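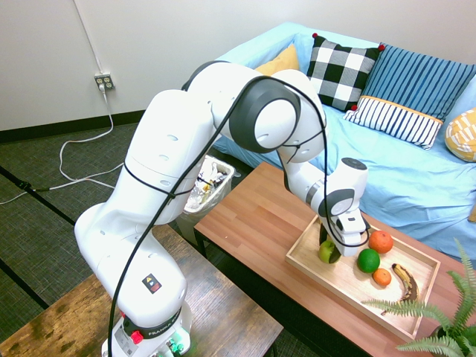
September, Grurnard stair runner, second entry

Back at the shop by 5 and still thinking about that landing! Lucinda Halvorsen wants the Strebel wool all the way up, and I love it, but the winder treads eat more material than the Jadcombe drawing allows. I recut the template twice and it finally lies flat.

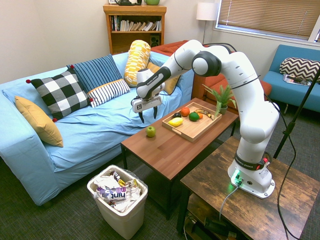
Allow an extra 2 inches on every winder - Abla, please check my math before we order. Seam adhesive was Ultuvham again, 10 minutes open time, and I'd like to try a bit longer on the next offcut.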